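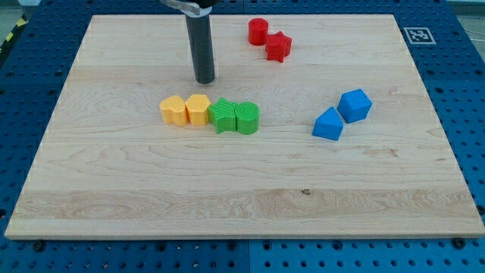
Shape blocks on the maple board, blue bench.

Stistusstead Toy Library, sorting table meeting
Minutes, October 16, 2019
Taken by Chinyere Dauda. Chair: Chaimae Mahrous. Started late, room was locked.

1. Last minutes. Agreed. One fix, the Fahmy order was $374 not $347.

2. Shape blocks. Long talk on this. Chaimae wants sets put out by color, so yellow heart with yellow pentagon, green star next to green cylinder, reds apart, blues apart. Chinyere prefers by shape, kids ask for "the star" not "the green one". No vote. Color for the fall, look again in March.
Hearts go missing most. Check pockets of the play aprons. Check under the radiator too.
Ridged tops pick up play dough, toothbrush works. Do not soak.

3. Boards. Pale board liked by everyone, blocks show up well on it. Dark knot near the bottom is just the wood, please stop scrubbing it!! Question whether to oil. Chaimae to ask Mundum what they put on theirs. Until then dry cloth only.
Blue bench top: crumbs get down the holes. Vacuum with the thin nozzle, its on the hook by the sink.

4. Bags. Old drawstring ones are finished, cords fraying. Clukavano quoted $300 for zip bags, $400 with printed labels. Go without labels, we have the label maker. Need tape for it. Clear window on the front if no extra cost, Chinyere to check.

5. Loans. 3 sets overdue. Chinyere to phone, no fines this time. One family moved, try the new adress on the card.

6. Floor mat. Corner curling again. Tape for now. Chaimae has a spare mat at home, may be to small, will measure.

7. AOB. Shelf above the door still loose, nothing heavy up there please. Puzzle swap put off, not enough puzzles in yet. Key to go back on the inside hook after every session.

Actions
Chaimae: Mundum re oil, measure mat
Chinyere: order bags, label tape, overdue calls

Next meeting same room, date to be emailed.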